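6 min read
Search reports Enter keyword Go

Vamcombe Indoor Climate Program: Progress Report to the Lellthorpe Fund

Submitted 8/19/24 by Modupe Briggs, program lead

1. Status

Work package 2 (winter heat loss in furnished high-rise apartments) is complete. Work package 3 (summer overheating) is under way. Spending is within the approved budget line, and the unspent part of the travel allocation has been moved to sensor calibration, as agreed with Chiamaka Oyewole in February.

The logging network now reports to the Flilmont server without manual download. Each logger stores air temperature, relative humidity and globe temperature at an interval of 300 seconds. Gaps in the record are flagged on arrival and are not filled.
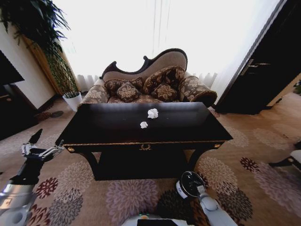 The main delay in the period came from the globe thermometers. The first batch drifted upward after calibration and was returned to the supplier. Replacement units were checked in the bath at Chukwu before installation. Data from the faulty batch have been kept in a separate folder and are excluded from all tables in Annex A.

2. Results to date

Air leakage at window frames was the largest single source of unexplained heat loss. In apartments where the perimeter seal had been renewed, the difference between measured and modeled loss fell within the error band of the method. Where the original seal remained, the model underpredicted loss on windy nights and performed well on calm ones. Onyekachi Uzor has added a wind-dependent term to the model, and the revised version is being tested against the winter record.

Full-height curtains had a smaller effect than the proposal assumed. Heavy drapes closed overnight reduced radiant loss near the glass, but cold air collected behind them and spilled out at floor level. Sheer curtains made no measurable difference to heat loss. Their effect on solar gain is a separate matter and belongs to work package 3.
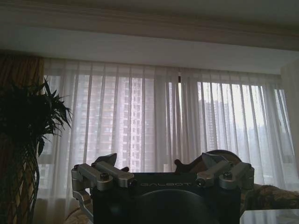 Humidity results are less settled. Bedrooms behaved as expected. Kitchens did not, and the likely cause is the range hood, which in many units recirculates air and does not exhaust it. Kelechi Garba is checking hood types against the building records. Until that is done, the kitchen humidity figures should be treated as provisional.

3. Equipment and cost

Calibration in the period cost $3,590 against a planned $3,000. The overrun is due to the repeat bath tests on the replacement globes and has been covered by the travel transfer noted in section 1. No further calibration spending is planned before the close of work package 3.

Mounting the loggers on interior walls with removable strips has worked. Strips on textured paint failed early and have been replaced with small brackets. 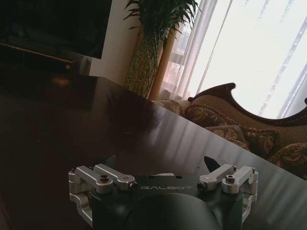 Data handling is now split between two people. Chiamaka Uzor runs the quality checks and Kelechi Garba signs off the monthly files. Raw files are read-only after sign-off. Corrections go into a separate log with the old value, the new value and the reason.

4. Next period

- Finish testing of the wind-dependent term
- Complete the range hood check and reissue the kitchen tables
- Begin the shading comparison on west-facing units
- Draft the method note for outside review

Access is the main risk. Some leases end before the summer record is complete, and new tenants will have to be asked for consent again. Consent forms have been shortened to one page, and the data protection wording is unchanged.

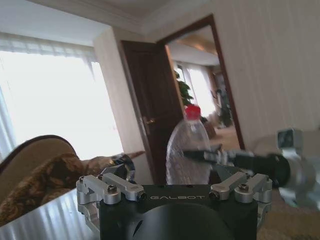 Will the revised model change the winter results already reported?

The measured values will stay as they are. The modeled values in Annex A, Table 2, will be reissued with the wind term included, and the earlier version will remain available from the Flilmont server for comparison.

Annex A: Winter tables
Annex B: Calibration records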